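Irnholm Project Report: Setting Up and Looking After the Paper Towel Cell
Robotics Lab, Nirstead
May 2023

1. Purpose

Our group took over the Irnholm cell in April. It has one arm, a two-finger gripper and a small camera at the wrist. The task is handling a roll of paper towels and an upright wooden holder. Our job was to get the cell back to a steady state and write down how to keep it there. This report covers the gripper, the wrist camera and the table layout. The control software, called Hayat, was left as we found it.

2. Condition at the start

The fingers had play in them when closed by hand. Two of the four mounting screws on the left finger were loose. The camera bracket had also turned a little, and the saved calibration no longer matched. Grasps drifted to one side, and the drift got worse over a long run.

3. Gripper work

We cut the power, took both fingers off and cleaned the mounting faces with alcohol. The screws went back in with thread lock, tightened in a cross pattern. After that we ran 200 open and close cycles with nothing in the gripper and checked the screws again. One had moved slightly and was reset.

4. Wrist camera

The bracket was squared up against the flange and the cable tied down with enough slack for a full wrist turn. Focus is fixed on this camera, so very close surfaces come out soft. We wiped the lens with a dry cloth and ran the calibration routine twice. Views from the wrist camera: 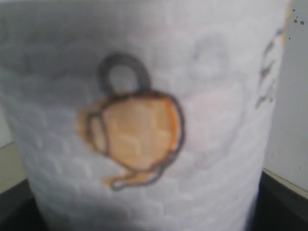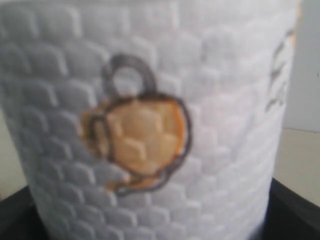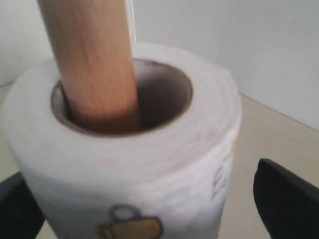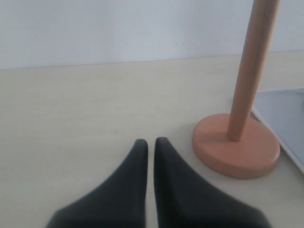
5. Table layout

The holder position is marked with tape under the edge of the base. Anyone who moves it should put it back on the tape and run the short check in Hayat before starting a session. The short check moves the arm to three taught points and stops at each one. If a finger tip is off its point by more than a finger's thickness, recalibrate.

6. Test run

We logged 300 attempts at placing the roll on the holder over several lab periods. Of these, 37 failed. Most of the failures came in the first two periods, before we found that the cable was pulling on the bracket at one end of the wrist's travel. Moving the tie point further down the arm fixed it.

7. Maintenance schedule

Before each session: wipe the lens, check the cable ties, run the short check.
Every week: check the finger screws with the power off.
Every 1,000 cycles: remove the fingers, clean the mounting faces and renew the thread lock.

Spare screws and the hex keys are in the Ivano drawer under the bench.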